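I've been refinishing white tabletops for a few years now, mostly cheap ones I drag home from Hillell (the big secondhand place past the bridge), and the question I get more than any other is how to get old tape gunk off without wrecking the surface. So, my method! It's slow but it hasn't let me down yet.

You'll need a plastic scraper, a hair dryer, some cooking oil, dish soap, and a pile of rags you don't love. I use Vastine citrus remover for the last bit, but any citrus cleaner will do.

## Before you start

Find a corner that never shows and put a dab of oil on it, then a dab of the remover. Wait ten minutes and wipe. If the finish goes dull or tacky, stop and stick with soap and warm water. I skipped this once on a table I'd paid $100 for and I'm still a bit sore about it.

Then have a good look at what you're dealing with. Brown tape with ragged edges usually means somebody already tried to peel it and gave up halfway, and those torn bits are where you want to begin. 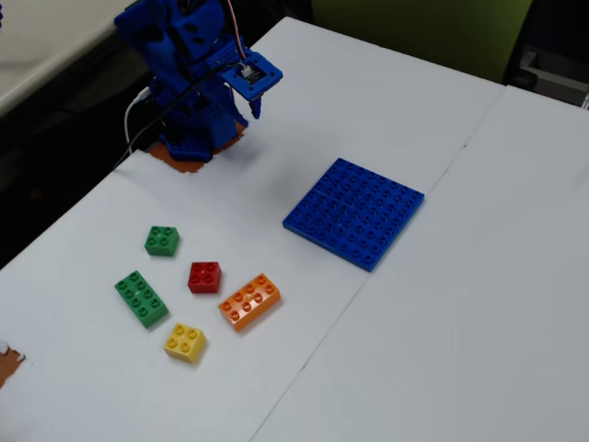 ## Warm it up

Set the dryer on medium and keep it moving, a hand's width from the table. You want the tape warm enough to go soft, and if you can't keep your fingers on it, that's too hot (laminate can bubble, ask me how I know). Slide the scraper in almost flat and push slowly. When it stops moving, warm it again.

## Oil, then wait

Once the paper layer is gone you'll have a sticky patch left. Rub oil over it, lay a rag on top and go make lunch. My friend Kirsty Rankin swears by peanut butter, which does work, but then your table smells like peanut butter.

After half an hour, most of it should roll up under your thumb. Wipe, add more oil, and do it a second time if you need to. Whatever's left gets the citrus remover on a clean rag, in small circles, and then a wash with dish soap.

I also clear as much off the table as I can before this stage, cables especially, plus any little building bricks lying around, as oil gets into everything.
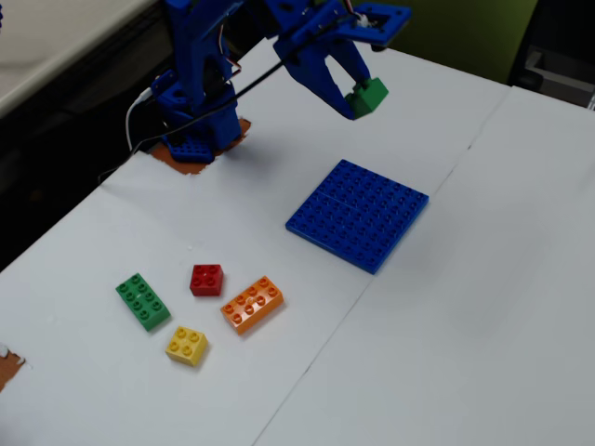 **Can I use a magic eraser on the leftover stain?**

Only on a matte top, and lightly. Those sponges are a very fine sandpaper, so on a glossy white finish they leave a cloudy spot that shows up every time the sun hits it. For a yellow shadow, try baking soda and water mixed to a paste, left on for 2 hours under plastic wrap, then rinsed and dried.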